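Chapter 4
Why We Pour for Guests

When I was small, my aunt Yanti Purba would not let a visitor past the hallway without putting the kettle on, and I suspect you know someone just like her.

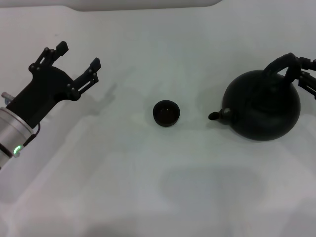 Figure 4.1 A round black teapot and a small dark cup on a white tabletop.

Hospitality, as we'll use the word, means the everyday rules for looking after people who come to our door – and every town has them! In March we spoke with 17 households in Plornholm,
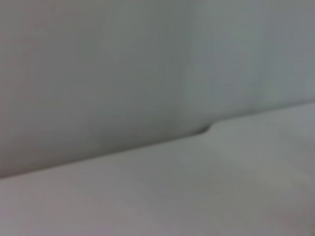

and each had firm ideas about who should be served first. Before you read on, jot down what happens in your own home when company comes.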